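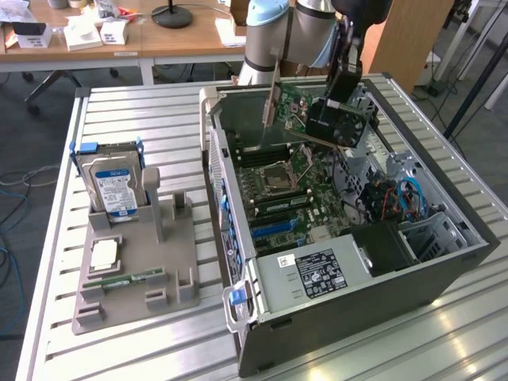 Where can people in Drostville bring an old desktop computer now? The Furkum workshop takes them at the side entrance, every afternoon until half past five, and there is no fee.

The workshop opened its computer desk in April, and by the end of the month 896 machines had come in. Most of them are office towers from companies which moved to laptops. Others come from private homes, often after many years in a cellar or under a bed.

"People think an old tower is one piece of garbage," said Mechthild Gasser, who leads the desk. "For us it is a box with many separate things in it. The memory can still be good when the power supply is finished."

Each tower is laid on its side and opened. Expansion cards, memory modules, processor and hard disk are taken out and put in a holder, so that the parts of one computer stay together until they are tested. Parts which pass the test go on the shelf for repairs. The rest is sorted and sent to the recycling company Kovomberg, which collects once in the month.

Hard disks are handled in a different way. They are erased before any other test, and the owner can ask for a written confirmation. Ditte Briem, who is responsible for the data, asks people to copy their photos and documents before they come. The workshop can not search for single files later – this question comes up nearly every day, she said.

The town has given 3,000 dollars for the first year. From this money, 2,000 went to test equipment and the rest is for shelves and transport. The plan for the whole year is 2,744 computers, a number that Gasser now finds too low.

Finished computers are given to the school on Lazăr Street and to families who apply at the town hall. They come with a keyboard and a mouse, but a monitor is not always available.

The desk does not accept printers, tube monitors or laptops with a swollen battery. Power cables are welcome, also without a computer. Larger deliveries from companies should be announced by phone one day before – the side entrance is narrow and there is no room to store pallets.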